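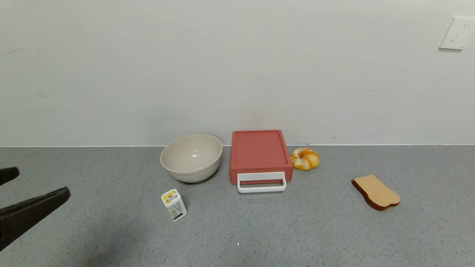

Figure 9. Counter station with gripper open above the surface. Bowl, red box and bread roll along the wall; small container and bread slice nearer the front.

August
By Leonilde Carrilho, with changes from Dionysis Mavromatis

Section 4. Working rules for counter stations

This section covers the daily set-up and use of a Betancur arm at a counter station. It applies to the benches at Fillside and to any site that has taken over the Fillside procedure. Floor-mounted stations are covered in Section 5.

Read Section 2 (power and stop circuit) before you start. If your station has not passed the Section 2 check, do not go on.

4.1 Who may run a station

One person is in charge of a station at any time. That person is called the operator in this manual. The operator holds the stop button and starts every motion. A second person may place and remove objects, and is called the setter.

The operator must have signed the station log for the current shift. The setter does not have to sign, but must have read 4.5 and 4.6.

If the operator leaves the station, even briefly, the arm goes to hold and the drives go off. Handing the stop button to the setter does not make the setter the operator. Sign the log first.

4.2 Clear and check the counter

1. Switch the drives off. The drive light on the controller must be out.
2. Take everything off the counter, including objects from the last session.
3. Wipe the counter with a damp cloth and dry it. Do not use spray polish. It leaves a film that changes how light objects slide.
4. Look along the surface from a low angle. Remove crumbs, chips of plastic and bits of tape.
5. Check the wall behind the counter. Old scuffs are acceptable. A new gouge, or any mark that was not on the last log sheet, must be reported before the arm moves.
6. Check any outlet on the wall within reach of the arm. The plate must be whole and tight against the wall.

Note: Speckled counters hide small debris. Wipe them twice.

CAUTION: Nothing may be plugged into a wall outlet inside the arm's reach while the drives are on. A cord across the counter can be caught by the fingers. Run controller power from the floor outlet.

4.3 Set the work limits

The work limits tell the controller where the gripper may go. They are stored per station, and they are lost if the base is moved.

1. Open the Skollidov panel and choose Limits.
2. Load the file for your station. The station number is on the base plate.
3. Set the wall limit. The gripper must stop 50 mm short of the wall when it travels at normal speed.
4. Set the counter limit. The lowest point of either finger must stay above the surface unless a grasp is in progress.
5. Set the outlet zone. Draw it 100 mm larger than the plate on every side. The arm may not enter this zone at any speed.
6. Save the file under the same name. Do not make copies with your initials. We have had two stations running on the wrong copy.
7. Run the limit test with the counter empty. Keep your hand on the stop button for the whole test.

If the arm touches the wall or the counter during the test, press stop and write the station up. Do not widen the limit and try again.

Note: Objects placed against the wall are reached at slow speed only. The controller drops the 50 mm wall limit for these grasps if Slow Reach is turned on. Turn it off again when the back row is finished. Themis Kyriakidis has asked that this be checked at every shift change, and there is now a box for it on the log sheet.

4.4 Choose the objects

Use only objects from the station bin. Each object in the bin has been weighed, washed and checked for sharp edges. Personal items, food and drinks stay off the counter.

A normal set has a mix of shapes: something round and open such as a bowl, something box-shaped, something with a handle, something flat, and something uneven. Toy food works well for the last two. The slice and roll in Figure 9 are toys. Real bread sheds crumbs into the finger joints and must not be used, even for a demonstration.

Follow these rules when you fill out a set:

- No glass and no thin ceramic.
- No object heavier than 1,000 g, contents included.
- No liquids. Containers that would normally hold liquid must be empty and dry.
- Shakers and cartons that would normally hold powder must be empty, with the lid taped from the inside or glued.
- No object with a loose part that could come off in the grip.
- No magnets.

Printed labels may stay on. If a label has started to peel, replace the object. A loose corner can stick to the finger pad and the object will not release cleanly.

4.5 Place the objects

The setter places the objects. The operator watches and does not touch the controls.

1. Confirm that the drives are off. Say "drives off" out loud and wait for the operator to repeat it.
2. Place the back row first. Larger objects go here. They may stand against the wall.
3. Turn any handle to face the front of the counter. A handle facing the wall cannot be reached and the arm will push the object instead.
4. Place the smaller objects in front of the row or off to one side. Leave open counter next to each flat object so that a finger can come down beside it.
5. Keep a clear strip along the front edge of the counter. An object that gets pushed needs somewhere to go before it reaches the edge.
6. Step back behind the line on the floor. Say "clear."

A low object may stand in front of a tall one. The reverse is not allowed.

Objects do not have to be square to the counter. A slice lying at an angle is a fair test and should be left that way. Do not straighten objects between runs unless the task sheet tells you to.

Note: Two objects in the back row may stand next to each other if the arm will be lifting them from above. If the task sheet calls for a side grasp, leave room for the finger pads on both sides.

4.6 Hands and the gripper

The rules in this part apply to everyone in the room, including visitors.

WARNING: The fingers can close without notice whenever the drives are on. An open gripper that is holding still is not a safe gripper.

- Do not reach over the counter with the drives on.
- Do not catch a falling object. Let it fall.
- Do not free a stuck object by hand until the drive light is out.
- Tie back long hair. Take off lanyards, bracelets and loose scarves.
- Do not wear gloves. A glove can be pulled between the fingers.

When the gripper is parked it must be open, above the counter, and off to the side of the object set. Do not park it over an object. If air pressure or power is lost, the arm may settle, and anything under it will be pressed against the counter.

4.7 Start the session

1. The operator checks the object set against the task sheet.
2. The setter confirms that the floor line is clear.
3. The operator presses and releases the stop button once, to prove that it works, then resets it.
4. Turn the drives on. Wait for the steady light. A blinking light means that the limit file has not loaded.
5. Run the first grasp at slow speed, whatever the task sheet says.
6. If the first grasp is clean, change to the speed on the sheet.

A clean grasp means that the object was picked up without touching its neighbors and put down in the marked area without being dropped. If the object slipped but stayed in the fingers, write "slip" in the log and continue. Three slips in a row on the same object end the run for that object.

For the bowl, grasp at the rim with one finger inside and one outside. Do not try to span the whole bowl. For a box with a front handle, come in from the front and close on the handle only. If the box tips toward the wall, stop and reset it.

For the bread slice, slow speed is the only speed allowed. The lower finger tends to ride up onto the crust, and the upper finger then lands on top of the slice and presses it into the counter. This has bent two finger tips so far. Styliani Michailidis keeps the replacement tips and will want the old one back.

4.8 Stopping

Press stop at once if:

- a person crosses the floor line
- the gripper touches the wall, the outlet plate or the bare counter
- an object goes over the front edge
- the arm makes a sound you have not heard from it before
- the panel freezes or shows a position that does not match the arm

After any stop, leave the drives off until the cause is written in the log. "Unknown" is an acceptable entry once. If the same station has two unknown stops in one shift, it is out of service until Orestis Chrysikopoulos or someone he names has looked at it.

4.9 End of session

1. Park the gripper as described in 4.6.
2. Turn the drives off.
3. Return the objects to the bin. Set damaged ones aside in the gray tray and do not put them back with the rest.
4. Wipe the finger pads with a dry cloth. Check them for cuts and for label glue.
5. Fill in the log sheet: number of grasps, slips, stops, and whether Slow Reach is off.
6. Send the session file to the Furneck share.

Finger pads are changed every 1,000 grasps, or sooner if a cut is deep enough to feel with a fingernail. Change both pads together. Write the change on the log sheet and on the sticker inside the controller door.

The session file must go up before 9 p.m. Files sent later are counted with the next day's work, and the grasp totals on the log will not match.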